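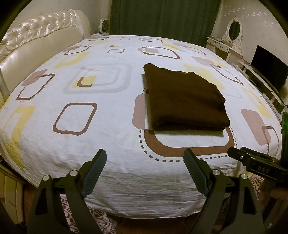
# Session 7: Folding Thick Things

Home Textiles and Linen Care, evening section
Notes by Róisín Keane, revised February 22, 2019

Welcome back! Last time we did sheets and pillowcases, all the thin flat stuff, and most of you left with a decent fitted-sheet fold (Lyle, yours was a thing of beauty). Tonight we go thick: bath sheets, fleece throws, plush blankets, the heavy robe if we get to it. I love this session more than any other in the course. Thick cloth pushes back at you, and once you feel how it wants to bend you'll never wrestle a blanket into a closet again.

Bring your own piece if you have one. If you don't, there's a bin of loaners by the door.

## Words we'll use tonight

**Pile.** The soft surface that stands up from the base cloth. On terry toweling it's made of loops. On velour the loops have been sheared. On fleece it's a brushed nap, which means the fibers have been pulled up out of the knit with fine wires.

**Loft.** How much height the cloth has when nothing is pressing on it. A throw can be light and still have a lot of loft.

**Turn.** The rounded bend where one layer becomes the next. Thin cotton makes a crease. Thick cloth makes a turn, and the fatter the cloth, the bigger the turn.

**Face edge.** The side of the finished stack that looks at you when it's on the shelf or the bed. In this class the face edge is always a turn.

**Creep.** The way inner layers slide or bunch so that the outer layers come up short. Creep is the reason a carefully measured blanket fold still ends up crooked.

## Why thick cloth behaves the way it does

Try this with a paperback book. Hold it flat, then bend the whole thing in half like a taco. The pages on the outside have farther to travel than the pages on the inside, so at the open edge they fan out into a slope. A blanket does the same thing every time you fold it over itself, and by the third fold the slope is big enough to see from across the room.

There are two ways to deal with that. You can fold edge to edge and then tug the outer layers down to meet the inner ones, which works on terry and works badly on fleece (fleece stretches crosswise and then slowly creeps back). Or you can leave yourself a small allowance on each fold, so that the inner layer stops a little short and the outer one wraps past it. The second way is what we practice tonight. It feels wrong the first few times. Stick with it!

Nap matters too. Run your hand over the cloth in one direction and then the other. One way feels smooth, the other way drags, and on a dark color you'll often see the shade shift as well. Fold so the smooth direction runs toward the face edge. It's a small touch and it makes a plain brown throw look like it came out of a very good store.

## The surface

We fold on beds in this class. I know some of you use the dining table at home, and a table is fine for towels, but a big throw wants more room than most tables have. A bed also grips the cloth a little, so the bottom layer stays where you put it.

Before you start:

- Clear the bed completely. Pillows off, phone off, cat off.
- Pull the sheet reasonably flat. Small wrinkles are fine. A ridge under your blanket will show up in the fold.
- Check the near side of the mattress. If the sheet is hanging down in a bunch there, smooth it, or you'll be leaning on it all night.
- Stand at the side of the bed, never at the foot. You want the shorter reach.

A tip from King-fai Chou, who taught this session before me and still comes by in December for the gift-wrapping night: use a patterned sheet. If your sheet has a print with squares or rectangles in it, you have a free set of guidelines. Line the bottom edge of the blanket up with a row of shapes and you'll see right away if it starts to drift. I used to practice on plain white and couldn't figure out why my stacks leaned. Then I borrowed a loud geometric set from my sister and the lean was gone in a week. I never gave the sheets back.

## The square fold, start to finish

This is for a throw or a large towel. We'll do it together twice at a slow pace, then you'll work in pairs.

1. Shake the piece out hard, once, away from your neighbor. Let it fall open on the bed with the smooth side down.
2. Find the four corners and square them. Take your time here. Everything that goes wrong in step 6 started in step 2.
3. Fold the left third toward the center and stop short of the midpoint by the thickness of your thumb.
4. Smooth with flat palms from the turn outward. Don't press down on the turn itself.
5. Fold the right third over the top. It should wrap past the left layer and land just inside the turn. You now have a long strip.
6. Take the far end of the strip and bring it toward you by one third. Pause and look down both sides. If one side is peeking out, lift and re-lay the whole layer. Poking at it with a fingertip only moves the top.
7. Roll the last third over so that the final turn ends up facing you. Cup it with both hands and give it a gentle squeeze, the way you'd shape a loaf before it goes in the oven.

Finished, you should have a neat rectangle with one fat, rounded edge in front. All the raw ends and hems are tucked at the back or underneath. Slide one hand under and one hand over the top and lift it straight up. If it holds together, you've got it. If the bottom layer droops out, your allowance in step 3 was too small.

## Common trouble

**The stack is taller on one side.** Usually the hem. Hems on plush blankets are bulky, and if both long hems land on the same side they pile up. Turn the piece a quarter turn before you start and try again.

**It springs open.** Too much loft for the number of folds. Go in halves on the first pass in place of thirds, then thirds the other way. Leobardo Gallegos has a huge sherpa throw from his grandmother that will not take the square fold under any circumstances, and we've all tried. He rolls it. Rolling is fine!

**The face edge looks flat and tired.** You pressed it. Unfold the last third, give it a shake, and lay it back down with less hand.

**Corners stick out like ears.** Tuck each one inward with the side of your hand *before* the last fold. After is too late.

**Lint everywhere.** New dark fleece sheds, and it will find your light-colored sheets. Wash it alone a couple of times before it goes in the regular rotation, and clean the dryer screen between loads.

## Washing and drying, the short version

We cover this properly next session, so only what you need for tonight's pieces:

- Cool or warm water, gentle cycle, for fleece and plush. Always read the tag first.
- Skip fabric softener on towels. It coats the loops and they stop drinking up water.
- Low heat on synthetics. High heat can mat the nap, and matted nap doesn't come back.
- Be sure it's dry all the way through before you fold. A thick stack holds damp in the middle long after the outside feels fine, and a closed closet does the rest.

Cirilo Olvera asked in the last class whether you can fold straight from the dryer. Yes, and for cotton terry I like it, but let synthetic fleece cool first on the bed, spread open. Warm fleece takes a crease it wouldn't take cold.

## Storing what you folded

Stack heavy on the bottom, light on top, all face edges forward. Keep stacks low enough that you can pull the bottom one out without the rest coming down on your head — for me that's four throws, for a taller person maybe five. Rotate them. Whatever you just washed goes to the bottom, and you take from the top. Otherwise the same poor blanket does all the work while the others sit there getting permanent turns in them.

For long-term storage, refold every season on different lines. Cotton bags are better than plastic ones if you have them. An old pillowcase does the job beautifully.

## Practice sheet

Work in pairs. One folds, the other watches the side edges and calls out creep. Then switch.

- Fold a bath towel with the square fold. Unfold. Fold it again with no allowance and compare the two open edges.
- Fold one throw with the nap running toward you and then the other way. Look at both from the doorway.
- Try the halves-then-thirds version on the loftiest piece you can find in the bin.
- Swap with another pair and fold something you didn't bring. Unfamiliar cloth is the best teacher I know.

At home before next time, fold 13 pieces. They can be the same towel 13 times, I won't check. Write down which step gave you the most grief and bring that with you.

## Odds and ends

Reading for next session is pages 2 to 29 in the packet, the part on fiber content and care tags. Look closely at the chart of symbols, we'll be using it all evening.

Loaner pieces go back in the bin folded. You know how now!

If you missed the fitted-sheet session, Lyle Castellanos has offered to run through it again before class. Come early and bring a sheet with good elastic.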